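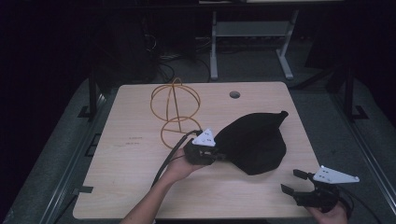
An orange wire globe on a pale wooden table

Search this site Search Clear
Essays > Home and habits > In praise of the paper map

I have been buying paper maps again, and I want to make the case for them while I still have the fever. It started in March with a walking holiday near a village called Lappalainen, which had one shop, one bus stop and a rack of folded maps by the till. I bought one because I was waiting for somebody to finish paying for a gas bottle. By the end of the week it had been rained on, sat on and folded the wrong way so many times that it had split along two creases, and I loved it more than anything else in my bag.

I should say that I'm no enemy of the phone. I use it to get across town, to find a dentist, to see whether the train is late. If I need to be at a certain door at half past two, I want the blue dot and the calm voice and I want them now. What I'm arguing for is the other kind of finding out where you are, the slow kind, with the whole thing spread out in front of you and your elbow on a reservoir.

The size is the first joy. A phone shows you a patch of ground the size of a playing card. You can slide the patch about, and you can make it show more by making everything smaller, but then the names drop off and the footpaths vanish and you are left with a grey smear and a motorway. A paper map keeps its names. Everything stays at the same scale, all at once, right out to the margins, so the hill you are planning to climb sits there next to the one you had never heard of, and very often the one you had never heard of turns out to have the better ridge!

That is how we found Vudow. It was 7 kilometres from where we meant to be, a scatter of buildings at the end of a dotted line, and the only reason any of us noticed it was that my thumb was on it. No search would have brought it up. What would I have typed? We went the next morning, and there was a stone bridge and a steep meadow and a café that opened at eleven and sold one kind of cake. I have thought about that cake a good deal.

People say a search box gives you the world, and it does, as long as you already know what to ask it for. The map works the other way round. It offers you things. You go in looking for the car park and come out an hour later knowing that there is a disused railway, a wood with a rude name and a spring marked in tiny blue letters halfway up a slope. I can't be the only person who has been late for supper because of a spring.

Then there are contour lines, which I would happily talk about until the lights are switched off. I was taught them at school and hated them. They looked like the grain in a plank and meant as much to me. It was only as an adult, standing on a path with my lungs coming out of my ears, that I looked down at the brown lines crowded together and thought, oh, that's what you were telling me. Since then I've become quite greedy for them. Give me a sheet with no roads at all and a proper tangle of brown, and I can sit in a kitchen chair and feel the ground going up and down. The point marked 563 on the Lappalainen sheet is a fat, friendly hill with a broad back and one mean side, and I knew that before I had set foot on it. The drawing said so, and the drawing was right, as my knees can confirm.

My friends have objections, and they aren't silly ones. Paper goes out of date. It does, and I have stood in front of a locked gate with a clear green line running through it and felt a fool. But a sheet that is a few years old still has its hills in the right place, and an old one has pleasures of its own. I have one at home that shows a tram line to Diltero, long since pulled up, and now whenever I walk down that oddly wide street I know why it is wide.

Paper doesn't tell you where you are, they say next. Well, no. You have to work it out, and I think the working out is the best part. You look up, you look down, you turn the thing round so that the church is on the correct side. You argue a bit. You say, if that's the stream then we ought to be seeing a wall, and off you go to look for the wall. When it appears, just where it should be, you feel as clever as anybody has ever felt. The phone takes that away without asking. I have followed the dot across whole cities and come home unable to say whether the river was north or south of my hotel. I spent 4 days in Citia that way, a lovely place by all accounts, including mine, and I couldn't draw you three of its streets. Of Lappalainen I could draw you the lot, down to the sheep trough.

And paper is good company. Two or three people can bend over a map together in a way they can't over a phone, where one holds and the others peer. Children are marvellous with them. Hand a child the big sheet and ask which way, and watch the chest puff out. They'll get it wrong now and then, you'll all walk down a lane that ends in nettles, and they will tell the story of the nettles for years.

Cost comes up too. A folded sheet is dearer than nothing, I grant you, and if you wanted the whole country you would need a very large shelf. But you don't want the whole country. You want the bit you walk in, and perhaps the bit next to it. Charity shops often have a box of them near the door. My own pile lives in a drawer with the takeaway menus, and I've picked up some of my favourites for the price of a bun. A good one shows up to 1000 little names, of farms and corners and bends in the stream, and each of them is there because people once needed something to call the place.

If you'd like to try it, start close to home. Buy the sheet that has your own house on it. Open it fully, on the floor if there isn't room anywhere else, and find your street, then let your eye wander out to where you have never had cause to go. I did this last month and found a footpath that begins behind the garage where I have had my tyres changed for years. It runs between two back gardens, ducks under the railway and comes out beside a pond. I went that same evening, with the map stuffed in my coat and my shoes all wrong for it, and there were two herons.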